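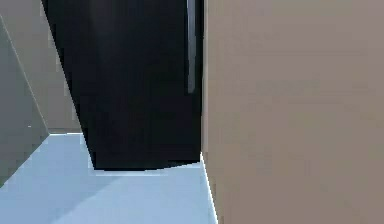

Home | Notebook | Stringing log | Players | Contact

Sunday, November 10, 2019

Stringing bench, club room at Jarkden. Rafsan Uddin in the morning, me after lunch.

Second round of the tension loss check. Same plan as in May, but this time all the frames are the same model so the head size can't muddy things. Rafsan cut the strings last night and left the frames on the rack with tape on the throats. Three with the Skenetti poly, three with the Zimum multifilament. Everything pulled at 52 lb on the constant-pull machine, two-piece, no prestretch.

Clamp calibration first. The tension head read a pound low against the spring gauge. Turned the screw a quarter, checked it twice more, fine both times. Whoever uses the machine next should check it again before doing anybody's match racket.

Frame 2 had a cracked grommet at the top of the bumper guard. Swapped it for a piece of tubing. If that frame reads odd, this is the first place to look. 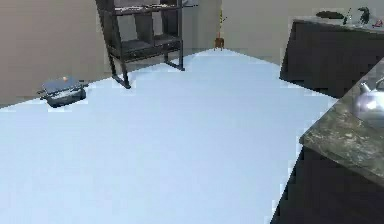 Readings with the stringbed tester, taken 30 minutes off the machine. Poly frames had already dropped, all three of them, and by more than I had written down in May. The multis hardly moved. I don't trust the gap yet. In May we waited until the next day for the first reading, so the two sets don't line up at that end.

Then hitting. Lucyna Mazurek fed from the basket and Roy hit, 300 balls per frame, forehand only, crosscourt. We got through one poly and one multi before his wrist was sore and we quit. The other four will have to wait for Tuesday. He said the poly felt dead in the last part of the set and he was swinging harder to get the same depth. He wasn't told which was which, but you can tell a poly by the sound, so it isn't a blind test and I won't write it up as one.

Lost count once on the multi. Lucyna had 249 on the clicker when we stopped for water and Rafsan had a different number on paper. Went with the clicker.

After hitting:
Frame 1 (poly): down again, main strings notched where the crosses go over, worst in the middle of the bed. 
Frame 4 (multi): small drop. Some fuzz on the mains, no notching to speak of.

Roy asked if he should go to the multi for the indoor season. I said wait for the rest of the numbers. His elbow has been bothering him, and that might settle it whatever the tester says. For now he can drop the poly by a couple of pounds and see how he likes it.

To do
- Finish frames 2, 3, 5 and 6. Same hitter, same drill, same balls. The balls from today are in the bag with the red tie, don't use them for juniors.
- Take the next set of readings at 10 in the morning, before the heating comes on in the club room. Write down the room temperature this time.
- Order grommet strips. We are out for this model.
- Rafsan to copy the May sheet into the same layout so we can put them side by side.
- Starting clamp is slipping on thin gauge. Cleaned the teeth with alcohol and it held for the last two frames. Might need a new spring.

Roy's own racket is strung and on the hook, paid. Lucyna's needs a new grip before she picks it up, she wants the thin one.

Contact the stringing bench | © 2019 Jarkden Tennis Notebook | Back to top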